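About Flimcombe Evening School

Flimcombe started with one borrowed classroom and a stack of secondhand textbooks, and we still think of it as a small place, even though 68 students came through our doors last year. Wenche Nyberg taught the first class herself, mostly people who already had a day job and wanted to learn the electrical trade without giving it up, and plenty of them brought their supper along (they still do!).
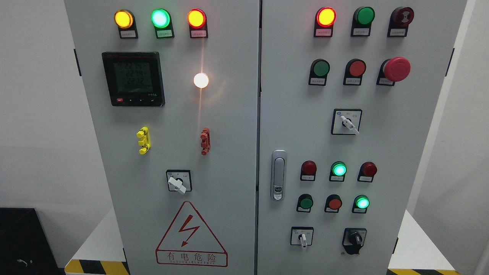
Do I need any experience before I sign up?

Most of our beginners have never wired so much as a doorbell, and the first course starts with basic math and safety.

Classes run three evenings a week, and a new group begins every August. Thodoris Antoniadis teaches theory, Marina Rallis looks after the workshop hours, and between them they've answered just about every question a nervous first-timer can come up with. Tuition for the beginner course is $800, books included, and you're welcome to pay it in installments.
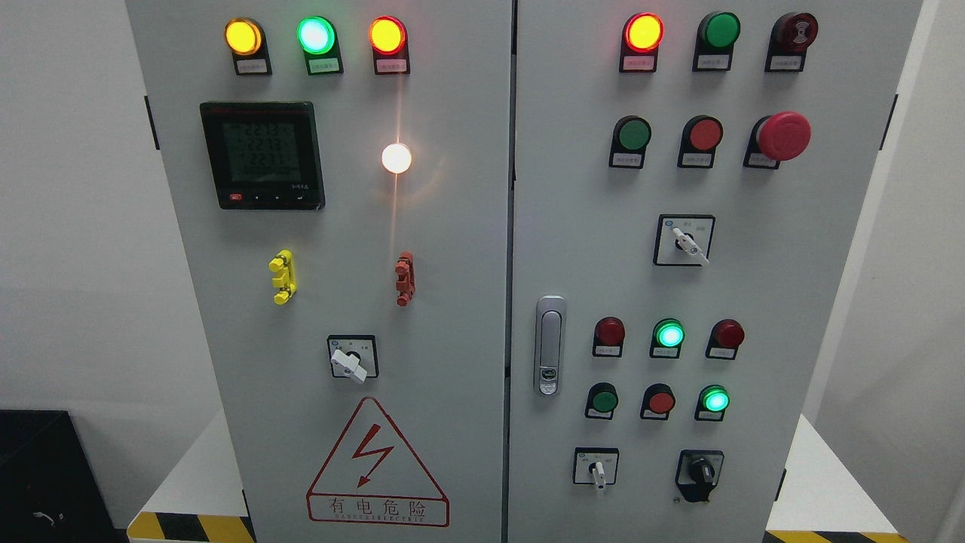 Rafail Mavromatis wrote to us that he'd put off going back to school for years, and that the evening hours were what finally got him through the door. We love getting letters like that, so please keep them coming, and stop by the office any evening before class if you'd like to meet us.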